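Progress Report to the Funder: Household Goods Sorting and Reuse, Wimwood Centre

9 June 2026
By the Project Office, Flenduslow Trust

1. Purpose of this report

This report covers the second period of the grant awarded to the Flenduslow Trust for the sorting and reissue of donated tableware and small kitchen goods at Wimwood. It sets out the work completed, the position on equipment and the matters on which the funder's agreement is sought. Collection from households is funded separately under the Brakden scheme and is not reported here.

2. Work area

The sorting room has been in regular use throughout the period. The earlier trestles have been withdrawn and work is now carried out at white-topped tables, which show marks and crumbs readily and can be wiped down between loads. Small items are brought to the table in plastic trays and bins, so that each load can be kept together until it has been checked. Minor surface marks on the table tops are noted at the monthly inspection – none has so far required repair. 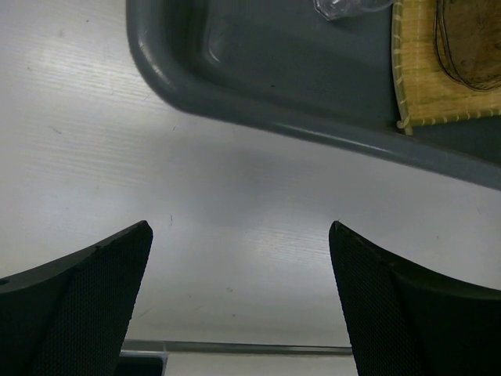

3. Sorting and packing

The target for the period was 100 household sets, and this was met in full. A further 30 sets have been prepared for the Serrano Road hostel and await a delivery date. Each set is assembled from goods that have passed inspection, and any item with a chip, crack or loose edge is set aside.

Mats and dishes have proved the slowest categories. Woven mats must be checked along the stitching, and clear dishes need to be held to the light before faults can be found. The present method is to place both kinds in one open grey bin during sorting, with the mat laid at the bottom and dishes placed beside or upon it. 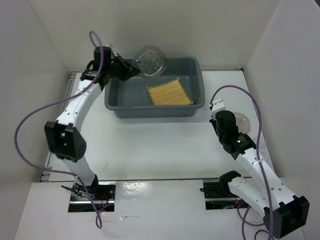
The time taken to complete a set has fallen from nine minutes to eight under this method. The improvement is modest, and the Trust does not expect a further reduction while mats continue to arrive in mixed sizes. Larger mats do not lie flat in the bins and are at present stored on open shelving – a temporary arrangement which takes up space intended for packed sets.

4. Expenditure

Spending on bins, trays and shelving is within the approved budget. A small underspend on packing paper has arisen through the reuse of paper received with donations. The Trust asks that this sum be carried forward and applied to wider bins for the larger mats.

5. Next period

Work will continue at the present rate until November, when the shelving is due to be rearranged. Written confirmation of the carry-forward is requested before any order for the wider bins is placed.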